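The box must close without pushing: a conversation with Ysaline Vidal

Interview by Hugo Soler

Ysaline Vidal has packed shoes for 43 months at Biseck, a small seller of second-hand footwear with its own storeroom and one long packing table. Before that she worked at Cekach, a bigger warehouse, where she learned to be fast. At Biseck, she says, she had to learn to be slow again.

I asked her first what people do wrong when they put shoes back in a box. She did not need time to think.

"They put both shoes the same way, toe and toe together," she said. "Then the two wide parts are on the same side and the lid goes up like a small roof. You turn one shoe. The toe of one goes beside the heel of the other. My mother did this with our winter boots and I thought all families did it."

The tissue paper comes before the shoes. Vidal opens the sheet inside the box and lets the ends hang over the sides. The first shoe goes in, then a fold of paper goes over it, then the second shoe. She does not like it when dark leather touches a white sole for a long time.

"In August it is worse. The storeroom is warm and the color can move from one shoe to the other. I had a pair that came back to us with a brown line on the rubber. I cleaned it for almost an hour and it was still there."

And the laces? She is strict about them. They must be inside the shoe, under the tongue, before the paper is closed. If they stay outside, they get caught under the lid and the customer sees two white ends coming out of the box.

Biseck sends out 3,000 pairs in a year. Vidal told me that 1,000 of them are brown, and she laughed when she said it. "People sell the brown ones first. The red ones they keep, even if they never wear them."

We talked also about the boxes. She prefers the kind where the lid is joined to the back, because it can stand open behind the shoes and does not fall on the floor. Many of the boxes arrive with the shoes, and the name on the box is not always the name on the shoe. She does not mind this when the size is right and the corners are strong. When the corners are soft, she takes a plain carton from Lumbantobing, their supplier, and writes the size on the short side.
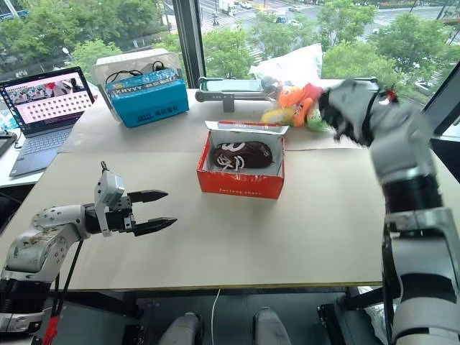
An open shoebox on the table, with brown footwear inside

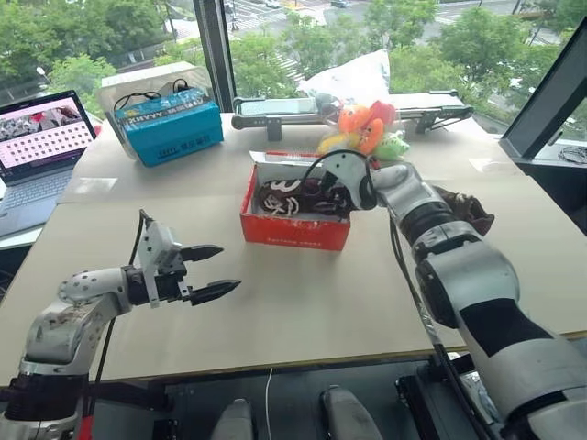 Reading time: 3 minutes

My last questions were about home, where most of us have no packing table. Vidal said that a kitchen table is good enough if there is space to put the lid and the paper. She advises people to do one pair from beginning to end before they touch the next one.

"I have seen my neighbor with all the shoes of the family on the floor and all the boxes open. After some time she was only looking for the left ones."

She keeps her own shoes in their boxes, on a shelf from Latia in the corridor, with the short side to the front. I asked how many pairs she has. She answered that her husband would also like to know this, and then she went back to fold the paper for the next order.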